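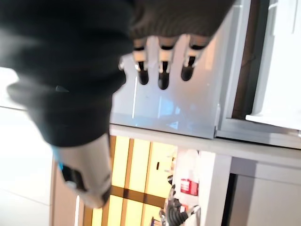

A reader of the last post wrote in to ask why we keep recording whole episodes when the policy only seems to fail in the final few centimeters. Couldn't we start each one with the hand already at the handle and save most of the operator's time?

We tried that in January, on the Moltau task set. The model trained on short episodes did fine when it was placed where the recordings began. Started from anywhere else, it drifted, because it had never seen the approach and had no examples of correcting one. So we went back to full episodes, from the rest pose to release, and the count went down accordingly.

The current batch has 114 episodes. Of these, 80 passed review and went into training. Most of the rejects were dull: a dropped joint stream, a grasp the operator restarted halfway through, a wrist view with the fingers out of step with the logged joint angles. The last kind is the one I worry about. An offset of a few samples between video and joints is hard to spot by eye, and the model will learn it faithfully.

Nelto, our logging tool, now stamps both streams from the same clock. Before that we lined them up afterward by finding the first motion in each, and that worked until an operator began an episode with the hand already moving. I have left the older recordings out of the batch. They could probably be fixed, but I would want to check every one.

Two changes to the protocol since last time:

Operators now pause before closing the fingers. It makes the contact phase easier to find when labeling. The cost is that the policy pauses too, sometimes longer than the operators did.

Recoveries are kept. If a grasp slips and the operator corrects it without restarting, the episode counts as good. Under the Ackermann review rules we threw these out, and I now think that was a mistake. They are the only examples of what to do when the hand is in the wrong place.

The knit cover on the hand stays on for all episodes. It takes up a good part of the wrist view, and I would expect a model trained with it to do worse without it — I have not measured this.

Next is the Fodstead set, same format, with new start poses. The comparison between the short and full episodes will get its own post once I have rerun it with matched training time.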